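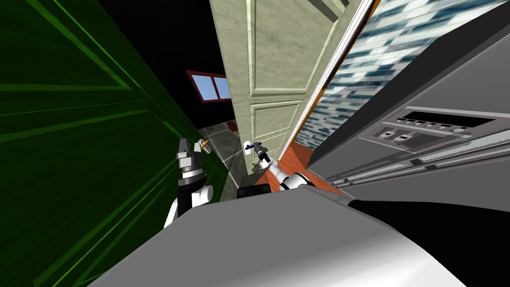 I finally got round to painting the hallway last month, and oh my, the opinions! My neighbor Elsie Bickerstaff thinks I should have gone darker. I tried 4 sample pots first and lived with the patches for two weeks – morning light, lamp light, the lot – before picking one.

My best tip is to paint a big piece of card and move it from room to room. Those little paper chips are hopeless. 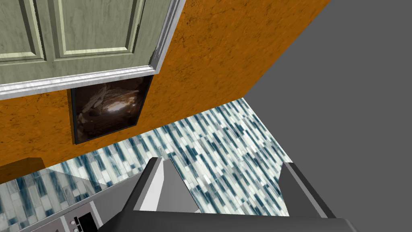 The other thing I learned is to buy a decent brush. I went through two cheap ones before I gave in, and I was picking bristles out of the baseboards for days. Tetlow Hardware will mix small amounts if you ask nicely, and they're open until 4 on weekdays. Next up is the porch – wish me luck!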